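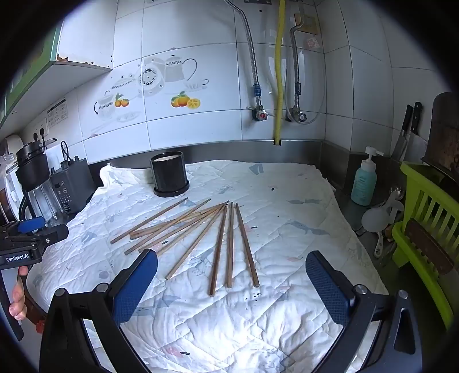

Does a hand-held demo session need its own safety check if the robot isn't even in the building?

It should get one. Most of what can go wrong goes wrong for the person holding the gripper, and the robot's own paperwork doesn't cover them.

# Demonstration site check – Stameck kitchen tasks

**Checked by:** Darren Bramwell
**Read by:** Aleksandra Zieliński
**When:** Tuesday, before the 9:30 start
**Task:** pick up chopsticks from the mat, place in the pot, by hand-held gripper

## 1. Counter and work area

- [x] **Mat flat and not creeping.** Marked done with reservations. The back-left corner is crumpled. I'm told the policy "benefits from variation". Maybe so, but I'd like to know who chose that variation.
- [x] **Pot on its base, at the back of the mat.**
- [ ] **Blades out of the work area.** Not passed. The knife and cleaver are upright against the wall on the right. Fine for cooking, less fine for someone watching their gripper tips. Move them to another room.
- [x] **Blender and other appliances clear of the left-hand reach.** Passed, just. A second gripper on that side brings the operator's knuckles closer than I'd like.

## 2. Services

- [ ] **Gas isolated.** The yellow hose drops behind the counter in the middle of the back wall. I asked for written confirmation that the supply is off and got a thumbs up. Leave open.
- [ ] **Valves identified.** Red handle and silver handle. Label them before anyone has to guess.
- [ ] **Outlet load checked.** Several plugs at the left outlet. Unplug whatever the task doesn't use.
- [ ] **Cabinet edge.** Rust along the bottom on the left. Look for sharp spots at head height.

## 3. Grippers

- [x] Blue finger pads seated, no lifting at the corners
- [x] Fingers open and close without sticking
- [ ] Wrist strap fitted – Cludley's form calls this optional. I don't.
- [ ] Spare pads on site

## 4. Operator

- [x] Shown how to stop and put both grippers down
- [ ] Break schedule agreed. The plan asks for 531 demonstrations from one person. Squeezing a trigger that often is a strain injury with a spreadsheet attached. Split it between two people or drop the number.
- [ ] Sore wrist or thumb reported without losing the day's pay. Get this in writing from Vlachopoulos.

## 5. Claims I was asked to initial

- [ ] "Some 2000 demonstrations are enough for reliable placing." Not a safety item, and I've seen no test results. Not initialled.
- [ ] "Remote-control backup is available at Drarkik." Available to whom, and with what delay? The last sheet gave 153 ms and didn't say how it was measured.

**Result:** hold until the blades and gas items are closed. The rest can be fixed during the morning.

**Comment, A.Z.:** Agree on gas and blades. I think you're being hard on the mat. Strap stays optional until we've tried it with the second gripper – send me the part number and I'll order two.

**Reply, D.B.:** Order four.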